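FOR IMMEDIATE RELEASE
Thursday, September 28, 2023

Kravets ships Puder 16, grasp planning for messy desks

Bukenham — Kravets today released Puder 16, the new version of its perception and planning software for single-arm robots. Out now for all current license holders. New customers can request a trial key through the site.

The short version: Puder finds thin, shiny, overlapping objects on a table and works out which one to grab first. Pens, markers, pencils. Stuff that lies side by side and confuses a depth sensor. Earlier releases handled boxes and blocks well and struggled badly with anything clear. Version 16 replaces the old segmentation step completely and moves the grasp check to the wrist view, where the fingers and the target show up together.

A clear pen cap and a red ballpoint next to a whiteboard marker used to come back as one blob. Now seperate outlines, separate grasp candidates, ranked.
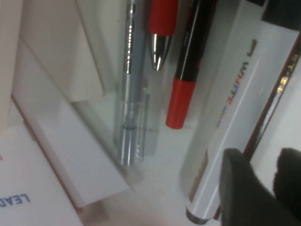
Oriana Lagos said she had stopped trusting the old planner with see-through plastic at all, and that her first week with the beta was the first time she left the clear-object filter switched on overnight. She would still like a faster replan when a grasp gets rejected, she added, and she has told the team so more than once.

That request is on the list. Replanning in 16 takes 300 milliseconds on the reference computer. Target for the next release is 200.

The other big change is two-view fusion. Puder takes one fixed camera by the workspace and one at the wrist, and keeps a single object list for both. If the arm blocks the fixed view, the list holds and the wrist view fills in. No more objects vanishing from the plan halfway through a reach. Pen holders were the test case everybody on the team dreaded — dark mesh, pen tips barely showing over the rim, loose pens lying nearby that look just as good to the planner. Users can now mark a container as a region and tell Puder to plan inside it, outside it, or both.

"We threw out a lot of code in April," said Teodor Granström of Kravets. "Two object lists that were always arguing. One list is easier to debug and easier to explain to a customer."

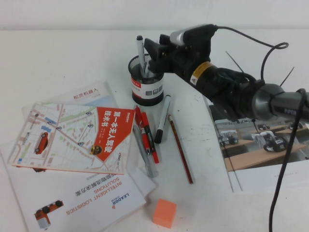
What else is in the release

Flat print handling. Booklets, brochures and book covers are full of pictures, and pictures of things kept turning up as things. A car on a cover is ink. Puder 16 checks height against the table plane before it proposes a grasp, and tags anything flat as a surface. Works under clear plastic sheet in most cases, glare permitting. Known issues are in the release notes.

Replay tool. Step through a logged run with both views, the object list and the rejected grasps on one timeline. Logs of up to 1000 planning cycles open without splitting.

Config files from the last version load as is. Custom gripper models need to be re-exported once, the script is in the tools folder.

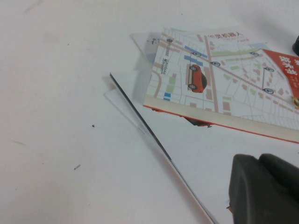 Wrist view over a printed street map, gripper at lower right. Photo: Kravets

Availability

Puder 16 is a free update for customers on a maintenance plan. Thenmozhi Palaniappan will run an online walkthrough for integrators, sign-up details go out to the mailing list next week. The Ullusia plug-in is being updated seperately and will follow.

Press contact: Kerstin Strand, Kravets, Bukenham
Technical questions: Leif Amundsen, Puder support desk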